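Home | Stories | Archive | Submit

The Table Setter

At 1,046 the counter stopped, and I stopped eating my bread.

I worked nights then at Burgate, in the long room behind the canteen, where the two arms learned to set a table. Plate, glass, fork, knife. My duty was to watch them and to write down each fault in the Trisa log. In most nights I wrote very little.

The screen said GRIP LOST, RIGHT. But the right arm did not behave like an arm that has lost something. It stayed at the back of the table, close to the glass, and it trembled a little, the way my father's hand did when he poured tea for guests.

I pressed pause. The green light stayed green. I pressed it again, harder, which I knew was foolish.

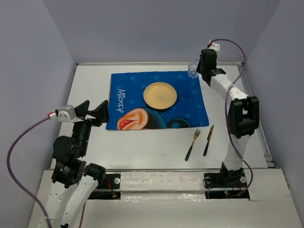
The children's setting, with the right arm at the glass.

The rule was simple. If pause does not answer, you press the red button on the wall, and you never put your hand inside. The red button was 17 steps from my chair. The glass was so near. I thought, I will only move it a little to the side, and then the arm will be free.

I had my sleeve already over the edge when the left arm turned. It did not turn fast. It came across the mat and closed its two fingers on the cloth of my sleeve, and it held me there.

I don't know how long we stood like this. The log says 30 seconds. Then the pause command arrived, late, like a letter from another country, and both arms went still. I pulled my sleeve out and walked to the wall and pressed the button anyway.

In the morning the engineer from Akbulut read my note. "A delay in the network," she said. "The left one was looking for the fork."

I said yes, probably. The fork was on the other side of the table.

2 comments | 30 shares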